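Über uns

Hallo und schön, dass du hergefunden hast! Ich bin das Gesicht (und an den meisten Tagen auch die Telefonstimme) von Lenix, einem kleinen Internetanbieter auf dem Land. Wenn du bei uns anrufst, landest du ziemlich wahrscheinlich bei mir, und wenn ich gerade auf einer Leiter stehe, rufe ich zurück. Versprochen.

Wie es angefangen hat

Mit Ärger, ganz ehrlich gesagt. Ich habe damals von zu Hause aus gearbeitet, in einem Haus am Ende einer sehr langen Kupferleitung, und jede Videokonferenz lief gleich ab: erst fror mein Bild ein, dann der Ton, dann war ich weg. Die großen Anbieter haben mir freundliche Briefe geschrieben. Der Ausbau sei geplant, stand da, im nächsten Jahr dann wieder, nur mit einem anderen Logo oben drauf.

Irgendwann haben wir uns zu dritt an den Küchentisch gesetzt und gerechnet. Eine Richtfunkstrecke bis zum nächsten Glasfaserknoten, ein Mast auf einer Scheune, ein Verteilerkasten an der Straße. Das erste Wochenende lief das Netz genau bis Sonntagmittag, dann hatten Marder ein Kabel für sich entdeckt. Wir haben seitdem eine sehr klare Meinung zu Schutzrohren!

Was wir heute machen

Aus dem Funkmast ist inzwischen ein richtiges Glasfasernetz geworden. Wir bauen bis ins Haus, also wirklich bis an die Wand hinter deinem Router und nicht bloß bis zum grauen Kasten an der Kreuzung. Der Anschluss, den die meisten bei uns nehmen, hat 600 Mbit/s im Download und genauso viel im Upload. Gerade der Upload ist mir wichtig (wer schon mal Urlaubsfotos über Nacht hochgeladen hat, versteht mich).

Den Funk gibt es trotzdem noch, für einzelne Höfe, zu denen sich das Graben einfach nicht lohnt. Das sagen wir dann auch so. Ich erkläre dir lieber am Telefon, warum es bei dir erst mal Funk wird, als dass ich dir einen Termin für den Bagger nenne, an den ich selbst nicht glaube.

Unsere Projekte

Intern bekommen alle Ausbaugebiete einen Namen, den sich jemand beim Mittagessen ausdenkt. Dastanley war das erste, da liegt die Faser komplett und alle Häuser, die wollten, sind dran. Rivadeneira ist gerade in Arbeit: Die Haupttrasse ist fertig, jetzt kommen die Hausanschlüsse, Straße für Straße. Wenn bei dir demnächst ein orangefarbenes Bündel Leerrohre aus dem Gehweg schaut, bitte nicht wegräumen, das sind wir.

Und dann ist da noch Zilasetti, unser Kundenportal. Dort siehst du deine Rechnungen, kannst den Tarif wechseln und Störungen melden. Wir haben es selbst programmiert, und das hat man anfangs leider auch gemerkt. In der ersten Woche führte der Knopf »Rechnung herunterladen« zuverlässig auf eine 404-Seite. Eine Kundin hat uns diese Seite ausgedruckt und mit der Post geschickt, sie hängt jetzt im Büro neben der Kaffeemaschine.

Wie wir arbeiten

Unser Büro ist eine ehemalige Bäckerei, vorne Schaufenster, hinten Werkstatt und Lager. Mittwochs ist bis 19 Uhr offen, da kannst du mit deinem Router unter dem Arm vorbeikommen und wir schauen gemeinsam drauf. Meistens ist es das WLAN und gar nicht die Leitung, und dann stellen wir eben zusammen das WLAN richtig ein. Das kostet nichts, auch wenn der Router von woanders stammt.

Verträge laufen bei uns 3 Monate, danach kannst du monatlich kündigen. Einen Lockpreis, der nach dem ersten halben Jahr plötzlich verschwindet, gibt es nicht. Ich habe selbst zu oft in solche Tabellen mit Sternchen geschaut und wollte so etwas nie auf einer eigenen Seite stehen haben.

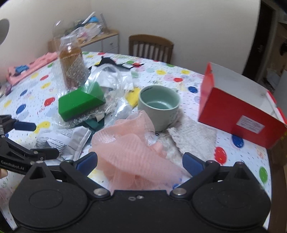

Schreib uns

Du willst wissen, ob deine Straße schon auf dem Plan steht? Dann schick uns einfach deine Adresse über das Kontaktformular, gern mit einem Satz dazu, was du im Moment für einen Anschluss hast. Ich antworte selbst, meistens am gleichen Abend. Und falls du gern im Matsch stehst und schon mal Glasfaser gespleißt hast: Wir suchen ab Juni Verstärkung für den Bautrupp, also melde dich!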